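Cestus two-arm parts sorting bench: frequently asked questions
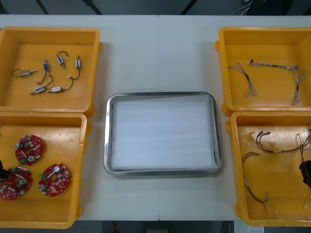
Bench layout with the four parts bins and the lined center tray.

Last revised 24/12/2025. Maintained by Kamala Varma and Brijesh Lodhi, Ullent shared workshop.

What does Cestus do?

It kits small electrical parts. Two arms, one on each side of a white table, pick from four yellow bins and place into a steel tray in the middle. One full kit is a motor, a round board, a harness and a connector cable. The kits go into the Jirkix fan units we assemble at the next bench.

Is there a fixed bin order?

Yes. Motors upper left, boards lower left, braided harnesses upper right, connector cables lower right. The position table in the config file assumes this order. If you swap two bins you must also swap their entries, and the arm will not warn you if you forget.

Does each arm reach all four bins?

No. The left arm serves the two left bins and the right arm serves the two right bins. Both reach the tray. Only one arm may hold the tray lock at a time; the other waits at its own bin.

Why is the tray lined?

Bare steel reflects the overhead light and the part detector reports false edges. White foam sheet fixed this. It also stops motors from rolling after release. Cut the sheet slightly small. If a corner lifts, trim it and press it down before starting a run.

Can I use a different tray?

Any tray with a low rim will work if you re-measure the rim height and update it. The release height is 51 mm above the table. A deeper tray needs a higher value or the fingers will hit the rim on the way out.

How many parts can go in a bin?

Keep motors in a single layer with space between them, leads included. Boards must not overlap. We load three boards at a time and three harnesses at a time. Cables tolerate some crossing, but a knotted bundle will be lifted as one piece and rejected at the weight check.

The gripper picks up a motor by its lead. What is wrong?

Usually the pick point. The detector marks the center of the whole outline, and a long curved lead pulls that center off the can. Set lead masking to on in the motor profile. If it still happens, lower the lighting gain one step. Black leads separate better from the yellow plastic at lower gain.

How should the boards be gripped?

By the outer edge, clear of the notch. Do not grip across the capacitors. The board profile rotates the wrist until both fingers land on plain edge, and skips the board if it can't find a clear pair of points after 600 ms.

The harness picks are unreliable. Is this a known problem?

Yes. Loose loops at the ends are the cause. In our September test the right arm completed 119 harness picks before the first stop, and the next stop came much sooner. Lay harnesses out singly. We are testing a narrower fingertip and will post the file when it holds up.

Does the seam in the table matter?

Only for calibration. The table is two panels and they can settle at different heights. Run the touch-off on both sides of the seam. A difference of more than 1 mm should be shimmed out.

How often should I recalibrate?

Every 4,000 cycles, after moving the table, or after replacing a fingertip. Calibration clears the stored bin positions, so save them first.

Which controller does it use?

A Nair two-channel board, one channel per arm. Firmware and wiring notes are in the project folder. Builds older than September do not support the tray lock and should not be run with both arms enabled.

Can I run it unattended?

No. Stay within reach of the stop button whenever the arms are powered.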